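Simulated rooms are sold by the room, and they shouldn't be

Larier sells practice rooms for robots. You pay, you download a house's worth of simulated furniture, and your software gets to move a two-armed robot through it before you risk a real one. The Avari home pack, the one our shop licensed in May, comes with 432 rooms and a promise of "everyday clutter." I have spent most of the summer with it, and I think the product is good and the way it is priced is wrong.

Start with what is good. The arms load without fuss. The lighting doesn't change every time you restart. When a gripper closes on something thin, the contact is believable, which I can't say for the older Gullen kit we used before. Gullen let fingers sink into tabletops like spoons into oatmeal, and we lost weeks to policies that had learned to depend on it. Larier fixed that problem, and anyone doing arm work at home scale should be glad.

The objects are mostly well chosen too. Laptops, lamps and books are the things a home robot will have to work near, and they make for harder tests than colored blocks. I'd rather watch an arm fail next to a laptop than succeed with a cube.

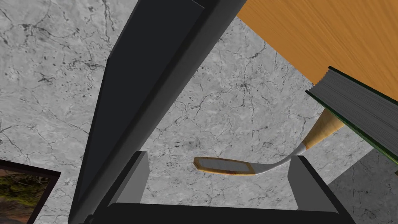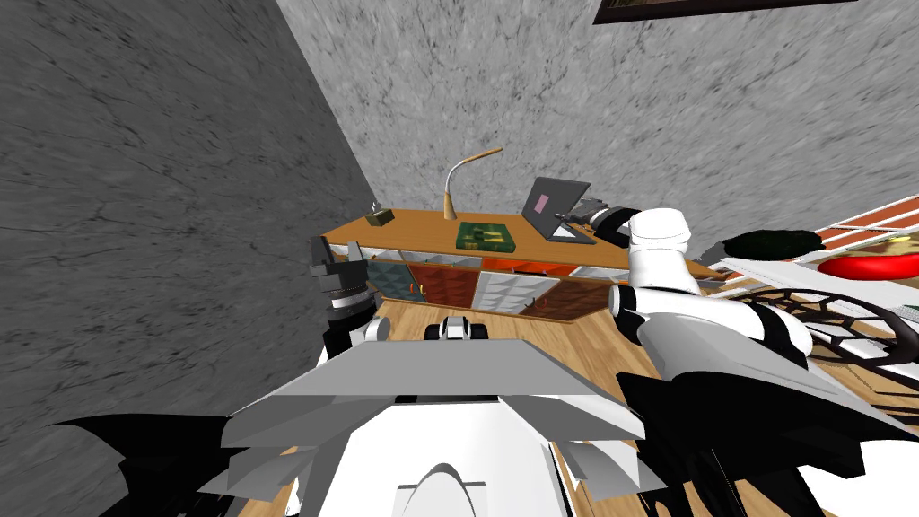
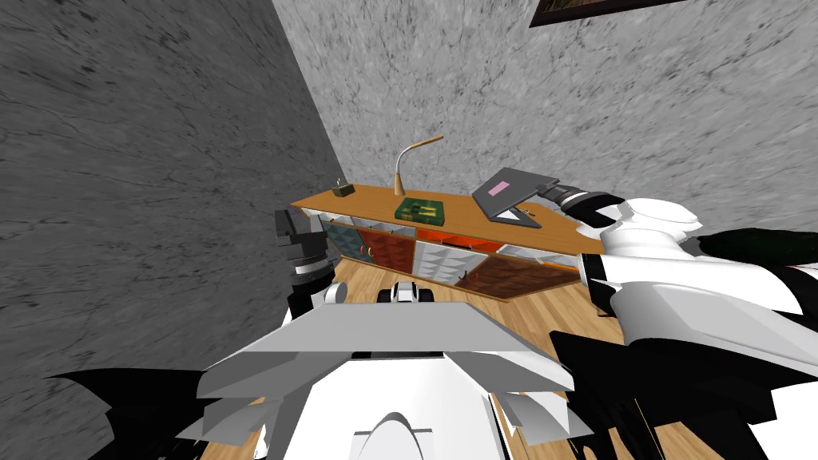

Can a small team get useful results from the home pack without buying the full set of rooms?

A small team can do fine with the starter license, which has seven rooms, as long as it is willing to move the furniture and objects itself.

That answer is the center of my complaint. The price climbs with the room count, and the sales page treats the room count as the measure of quality. In my work the two have had little to do with each other. We trained one version of our reaching software across 300 rooms and another on the starter set, with the objects rearranged by a short script. The second did slightly better on our own bench. I would not hang a paper on one comparison like that, but I would hang a purchase order on it.

What helps is variety at arm's length. A gripper doesn't care much about the paint in the hallway. It cares how close the lamp is to the book, whether the laptop lid is open, and what happens when something long is pinned under something heavy. Larier has the parts for all of this. The tools for arranging them are hidden in a menu two levels down, and the manual gives them one page. The manual gives eleven pages to wall textures.

There is a fair case on the other side. Teams working on robots that drive from room to room do need many floor plans, and for them a big pack may be worth every dollar. Abubakari, the other service we looked at, is aimed at those buyers and says so. Its full library has 547 rooms and the objects in them are stiff and plain. If navigation is the job, I'd look there first.

Larier is selling to both groups with one price list. People doing arm work end up paying for floor space – a strange thing to pay for when the floor is made of numbers.

I'd like to see three changes. Sell the objects separately from the rooms. Put the arranging tools on the main screen. And publish how the pack compares with real benches, even if the results are mixed. We had to build our own check for that, using a secondhand sideboard and a lot of tape, and the gap between the two was bigger for thin objects than for boxy ones. A buyer should hear that from the seller.

We will probably renew, on the starter license this time. The contact model alone is worth that much to us. The larger license I can't recommend for arm work at the current price, and I told the sales desk the same when they asked.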